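Rehearsal Hall Walk-Through: Checklist and Comments

Completed 2020-11-08 by Đạt Lục
Venue: Traltar Hall, main room, music library and kitchen
Resident group: Brasero Community Band

Rating: OK / Fix soon / Fix before next use

I love doing this walk-through. You get the whole building to yourself and you find out where all the draughts come from! Thanks to everyone who sent in comments over winter. I've worked them in wherever they fitted.

1. DOORS AND WAYS OUT

1.1 Front doors open fully and latch back: OK
1.2 Side door to car park: Fix before next use
The push bar sticks at the bottom of its travel. It opens if you lean on it, but a ten-year-old with a cornet won't lean hard enough. Navickas Locks have been rung.
1.3 Exit signs lit: OK
Both of them, and the new one over the kitchen passage is beautifully bright.
1.4 Aisle behind percussion kept clear: Fix soon
The timpani covers have crept out into it again. Please fold them and put them on the shelf.

2. FLOOR AND SEATING

2.1 Floorboards level, no lifted edges: OK
The patch near the stage steps has held up wonderfully.
2.2 Chairs sound: Fix soon
We own 51 chairs and 50 of them are fine. The other one has a cracked back rung and is tagged with yellow tape in the storeroom. Don't be kind to it, leave it there.
2.3 Risers locked together: OK
Check the clips on the trombone side after every setup. They feel shut before they are.
2.4 Stand bases: OK
All tightened. The old Wakis stands are still the sturdiest things in the building, and if you've been avoiding them on account of the colour, give them another go.

3. MUSIC LIBRARY

3.1 Shelves fixed to wall: OK
3.2 Nothing heavy above shoulder height: Fix soon
Two boxes of marches are back on the top shelf. They weigh more than the euphonium! Bottom shelf, please, and get somebody on the other end when you lift.
3.3 Paper kept away from heaters: OK
A big improvement on April, when I found a whole folder of clarinet parts drying out on top of one.
3.4 Catalogue up to date: OK
We've reached entry 2154, which thrills me no end. Pencil the number on the back of each part, top right corner, and small.
3.5 Parts readable: Fix soon
Some of the photocopies are now copies of copies and the slurs are going. Hand in anything you're squinting at and I'll run a fresh one. 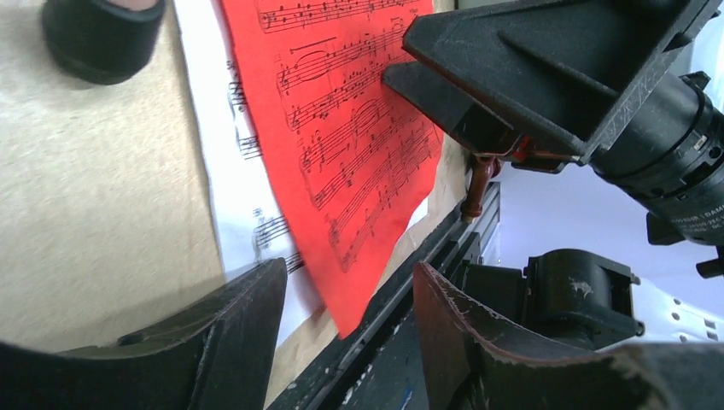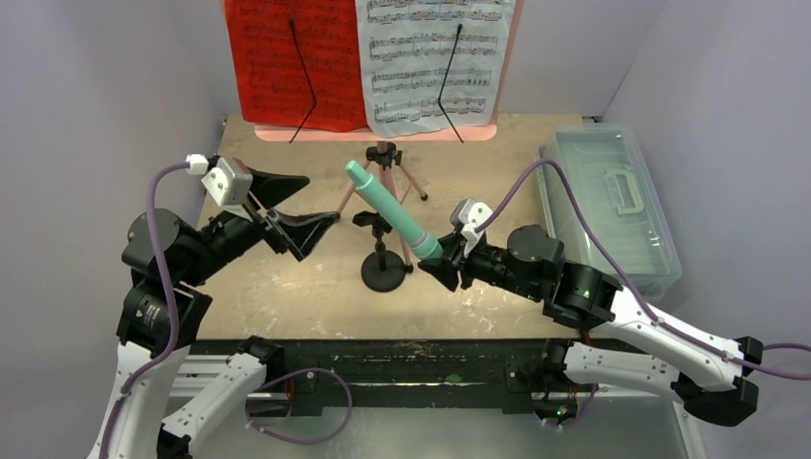
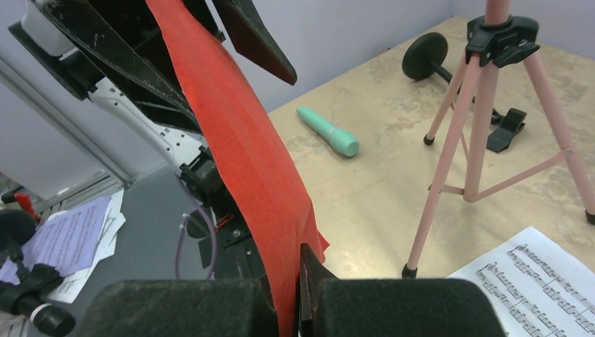

First picture: printed music on red and white paper.

4. ELECTRICAL

4.1 Test tags in date: OK
4.2 Power boards not daisy-chained: Fix before next use
There was one board plugged into another behind the keyboard. I've pulled them apart. There's a long lead on the hook by the stage, lovely and thick, so use that.
4.3 Stand lights: OK
Clip lights only, and off at tea break.
4.4 Stage floods: Fix soon
The left-hand pair are 500 watts each and get fiercely hot. Banners and curtains need to stay well back from them. I'd dearly like to see these swapped over for LEDs before the next concert.

5. KITCHEN

5.1 Urn sits flat, cord away from bench edge: OK
5.2 Fire blanket on hook: OK
5.3 Extinguisher gauge in green: OK
5.4 First aid kit full: Fix soon
Low on small plasters and the burn gel is past its date. Reeds, mouthpiece patches and a tuning fork were in there too. They're in a mug on the windowsill if they're yours.

6. NOISE AND HEARING

6.1 Earplugs available at the door: OK
Please take a pair if you sit in front of the trumpets. The soft orange ones are very comfortable, and you can still hear the conductor.
6.2 Screens behind French horns: OK
They've made such a difference, and the back row flutes are delighted.

COMMENTS RECEIVED

"Could the ramp have a grip strip? It's slippery with frost." Yes, good call. Strip ordered, to go down along with the side door job.

"The storeroom light takes ages to come on." Old tube. I have a spare and will change it when I can borrow the tall ladder.

"Is the piano lid safe?" It is now. The prop was in the wrong notch, and I've marked the right one with a dot of white paint.

STILL OPEN
1.2 side door push bar
3.2 boxes of marches
4.4 stage floods
5.4 plasters and burn gel

Signed: Đạt Lục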